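Carkeo Residents' Association – Member Discussion Board
Topic: Proposed amendment to By-law 13 (wall fixings and interior paint)

Posted by: Secretary_KRitchie
December 1, 2021

Members are advised that the draft amendment to By-law 13 is open for comment. In its present form, the by-law requires written approval before any lot holder alters the colour of an interior wall or fixes an item to a wall shared with a neighbouring lot. The amendment would remove the approval requirement for paint and retain it for fixings that penetrate a shared wall.

Comments received on this board will be tabled at the general meeting. Members are asked to confine their remarks to the amendment.

Kenna Ritchie
Secretary

Posted by: lot67_owner

I write in support of the amendment as drafted. The colour of a bedroom wall has no bearing on common property, and the present rule has been applied unevenly. My own request to repaint two rooms was lodged in August and remains unanswered. A grey wall with one small framed print on it should not require correspondence.

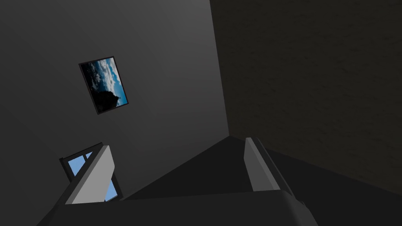 I would further submit that the definition of "fixing" requires attention. The draft refers to "any hook, screw, bracket or adhesive device". Read literally, this captures a removable adhesive strip holding a calendar. If the intention is to protect the acoustic lining between lots, the by-law should say so and refer to the depth of penetration.

Posted by: P_Varma

With respect to the previous member, I do not agree that paint is without consequence. The Niven building was finished in a low-sheen product over a sealed plaster, and the maintenance schedule assumes that this finish remains in place. When a tenant in our lot applied an unsuitable enamel in the bathroom, the surface blistered and the repair came to $2500. The adjoining owner was also inconvenienced for the duration of the works.

I would accept the removal of prior approval if it were replaced by a notice provision. An owner would inform the Secretary of the product and the room, and work could commence without waiting for a reply.

Prakash Varma

Posted by: vidholm_east

May I ask whether the amendment is intended to apply to the Vidholm building as well as Niven? The draft refers only to "the building" in the singular.

Posted by: Secretary_KRitchie

It applies to both. The wording will be corrected before the meeting.

Posted by: lot67_owner

Mr Varma's example concerns a bathroom, where moisture is the governing factor. I would have no objection to a notice provision limited to wet areas. To extend it to bedrooms and living rooms would reinstate the present difficulty under another name – owners would still be answering to the Association for their choice between teal and off-white. 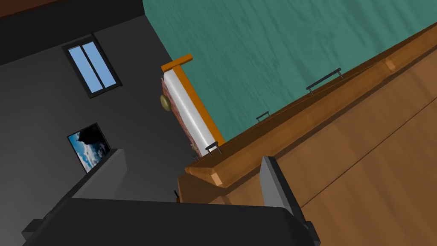

There is also the matter of resale. Two agents have informed me that prospective purchasers ask about decorating restrictions at first inspection, and that our by-law is regarded as unusually strict. I recognise that this is hearsay and offer it only as such.

Posted by: P_Varma

Notice is a considerably lighter obligation than approval, and I do not consider the two equivalent. I am, however, prepared to support a clause confined to bathrooms, laundries and kitchens if the clause on fixings is retained in full. The noise complaints in Niven arose from drilling into the shared wall, and I would not wish to see that protection weakened.

Posted by: zutuleck_st

I am opposed to both versions. Members purchased under the existing by-law and were provided with a copy at settlement. If the delay in answering requests is the problem, the remedy is a time limit for replies.

Posted by: lot67_owner

A time limit would be an improvement on the present position, though I maintain that the requirement itself is unnecessary. I have no quarrel with the clause on drilling, provided that adhesive strips are excluded.

Posted by: Secretary_KRitchie

The following will be put to the meeting as alternatives: the amendment as drafted; notice for wet areas only, with adhesive strips excluded from the definition of fixing; and retention of the existing by-law with a time limit for replies. Proxy forms are available from the office on request.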